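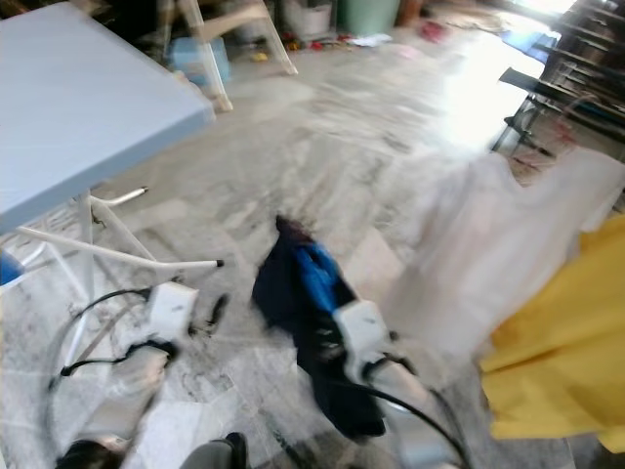 第3回は「つかむ」を扱います。前回までは腕をどう動かすか、関節の角度をどう決めるかという話をしてきましたが、腕がきちんと目的の場所に届いても、その先で物を持てなければ洗濯物は一枚も片づきません。しかも相手は布です。積み木や空き缶なら、つかむ前とつかんだ後で形が変わらないので、どこを持つかだけ考えればよいのですが、布はつまんだ瞬間に形が変わってしまいます。右のグリッパがはさんでいる紺色の布を見てください。くしゃっとまとまって垂れていて、どこが角でどこが縁なのか、人間の目でもなかなか言い当てられませんよね。真ん中あたりに明るい青の部分がありますが、これも折り重なった別の色の生地なのか、プリントなのか、ちょっと迷うところです。人間が迷うものはカメラの画像から判断するプログラムも迷います。今日はその「迷う」をどうやって減らしていくか、というお話です。

1 布をつかむときの三つの段階

私たちの班では、動作を「探す」「つまむ」「広げる」に分けて考えています。去年この講座を受けたYuzuki Takedaさんの班が使っていた分け方で、とてもわかりやすかったので、そのままいただきました(Takedaさん、ありがとう!)。

探す:カメラの画像から、つまめそうな点を選びます。初心者の班はたいてい布の一番高いところを選びます。悪くない方法です。ただ、高いところをつまむと布の真ん中を持ち上げてしまうことが多く、次の「広げる」で苦労します。

つまむ:指を閉じる動作です。閉じる幅が足りないと布がすべり、下げすぎると机を指で押してしまいます。みなさんが使う制御プログラム Zaki では、指の開きを0から800までの数で指定します。0が全閉、800が全開です。薄手のシャツなら全閉でかまいませんが、厚手のタオルは二重三重に折れた状態でつまむことになるので、閉じきらないところで止まります。止まったからといって失敗ではありません。あわてて停止ボタンを押さないでくださいね。

広げる:片手で持ち上げ、垂れ下がった一番低い点をもう一方の手でつまみます。一番低い点は布の角であることが多い、というのがこの方法の頼みの綱です。長方形のタオルではかなりよく効きます。袖のある服になると、袖口が来たり裾が来たりするので、急に難しくなります。

2 画像のぶれについて

腕が動いている最中の画像は、輪郭が斜めに流れてしまいます。色のかたまりはだいたい残るので「紺色の布がこのあたりにある」くらいのことは言えるのですが、角の位置を決めるのに使うのはおすすめしません。Zaki の待機命令で腕を止め、500ミリ秒おいてから画像を取ってください。布は腕が止まってもまだ揺れていますから、揺れの大きいものはもう少し長く待ったほうがよいこともあります。何ミリ秒が適当かは布によって違いますので、ぜひ自分たちで試して、結果をノートに書いておいてください。こういう地味な記録が、最終発表のときに本当に役に立ちます。

光にも気をつけましょう。窓や出入口のほうから強い光が入ると、画像の一部が真っ白に飛びます。白い布が白い背景に溶けてしまうと、色で切り分ける方法はお手上げです。そういうときは、色の濃い布から順番に練習するのが近道だと思います。

3 データの整理

先輩たちが残してくれた操作記録は1,435件あり、共有フォルダ Inen に入っています。Houda Erraji先生が布の種類ごとにラベルをつけ直してくださったので、ずいぶん探しやすくなりました。ファイルを開いたらまず、次の項目を確認してください。

・どちらの手でつまんだか
・つまむ前に腕が止まっていたか
・つまんだあと、布がどこまで持ち上がったか
・失敗した場合、すべったのか、そもそも届いていなかったのか

最後の項目は書き忘れが多いです。「失敗」とだけ書いてある記録は、あとから読む人にとってほとんど手がかりになりません。私も昔、自分の書いた「失敗」の意味がわからなくなって、Gregor Cruickshankさんに一晩つき合ってもらったことがあります。

4 安全とケーブル

グリッパから出ている黒いケーブルは、腕を大きく回すと輪になってふくらみます。動かす前に、布がケーブルにかかっていないか必ず目で見てください。垂れた布の端がケーブルの輪に入ったまま腕を引くと、布もケーブルも傷みます。引っかかったら、手を出すより先に非常停止です。

5 次回までの課題

班ごとに布を一種類選び、「探す」の方法を二通り考えてきてください。プログラムになっていなくてもかまいません。紙に絵を描いて、矢印で「ここをつまむ」と示してあれば十分です。どちらの方法がどんな形のときに困りそうか、短くてよいので言葉も添えてください。提出は次回の始めに Abdelghani El Fassi さんまで。5月の中間発表では、この課題をもとに実機で動かしてもらいます。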